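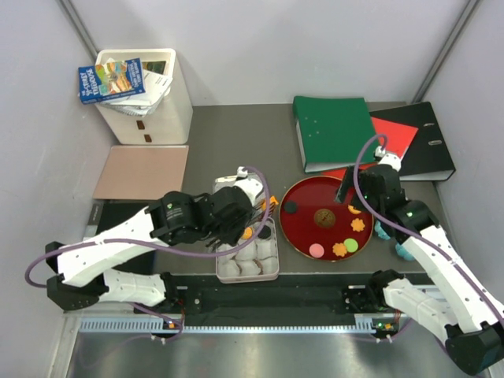 My mother-in-law rang on a wet evening in May to ask whether she ought to wait for a robot before replacing her dishwasher. She had seen something on the television in which a machine folded a towel, and she reasoned (quite sensibly, I thought) that if they could fold a towel then loading the plates must be only a year or two off, and why spend 434 pounds on a new dishwasher if something was coming along that would wash up by hand? I told her to buy the dishwasher. Then I felt rather guilty about how quickly I'd said it, and I've been thinking about the question, on and off, ever since.

I should say where I stand. I spent seventeen years on the packing side of a biscuit and confectionery works just outside Ganuscombe, and for a good part of that I was one of the people sent off to look at machines. So I've seen a great many very clever things that could do one job beautifully, and I've also seen what happened when the carton supplier changed the glue. We had a wrapping line that could do 100 packets a minute without breaking into a sweat, and at the end of it stood two women called Pat, both of them, who put the assortment tins together by hand. We had people in to look at automating the Pats at least three times in my day. They are both retired now, and the last I heard the job was still being done by hand.

It's a funny thing, the assortment tin. You have your little paper cups, and each wants one piece in it, the right way up, and no two neighbours the same colour if you can help it. A child of four can do it and will, with great pleasure, if you let her. But the cups weigh nothing at all and shuffle about if you breathe on them, the pieces are all different shapes, and some are slippery and some are crumbly. Then the lid has to go on square, and it's always the last corner that won't seat, so you press there and the opposite one pops up. I've never met anybody who could tell me how hard they press. They just press until it feels right!

I put all this to Tien-fu Chu, who used to do our line controls and now works on the sort of robot arms that come in pairs, like a person's. He was very patient with me. His view is that two arms make far more difference than I'd given them credit for, as so much of what we do with our hands is really holding something still with one while the other gets on with it. Try getting a lid off a tin one-handed and you'll see his point. He also said that putting a flat, round piece into a cup is now the sort of thing a good pair of arms can be taught by being shown it again and again, and that what he worries about is everything else on the table. Books, folders, a bin, whatever has been left lying about. In our works the table was kept clear because the machine demanded it. At home nobody clears anything.

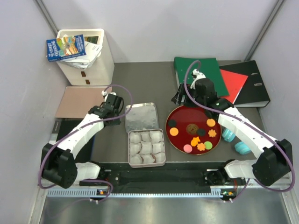

And that, I think, is where I'd been a bit unfair to my mother-in-law's towel. I had been judging the thing as a factory man, by speed. The first question we ever asked a salesman was how many a minute, and if the answer was two we gave him a cup of tea and sent him home. But a household isn't in any hurry, is it? If I went up to bed and left the machine tidying up the tea things, I shouldn't mind in the least if it took until four in the morning, so long as it was quiet and hadn't dropped the good plate. Špela Halilović, my old shift manager, made just this argument to me over lunch and I hadn't an answer for her. She did add that she would want to know what it did when it dropped something, whether it stopped, or looked for the piece, or carried on filling the tin with a gap in the corner as pleased as punch. We once had a Vidmar case packer that carried on sealing empty boxes for the best part of a shift. I believe we had 3590 of them by the time it was noticed, all perfectly sealed, and they went round the village as storage for jigsaws and seed potatoes for years afterwards.

So, can they do the chores yet? My feeling, for what it's worth, is that they are getting good at bits of chores. Picking up the round thing, putting it in the cup, moving the lid out of the way. A chore as my wife understands the word is thirty of those bits in a row, including noticing that the table wants wiping and that somebody has put the biscuit tin away with the sewing in it. I'd trust a machine with the middle of the job well before I'd trust it with the beginning or the end. On the shop floor that's often enough, because you can pay somebody to set out the start and check the finish, and Tien-fu thinks the small hand-packing jobs will be among the first to change. In the kitchen the somebody is you, and you may as well have done it yourself.

My mother-in-law bought the dishwasher, by the way. It has a delay timer she refuses to use, and she still rinses everything first. I've promised to go over and look at the bottom rack, which has started catching on the left-hand side.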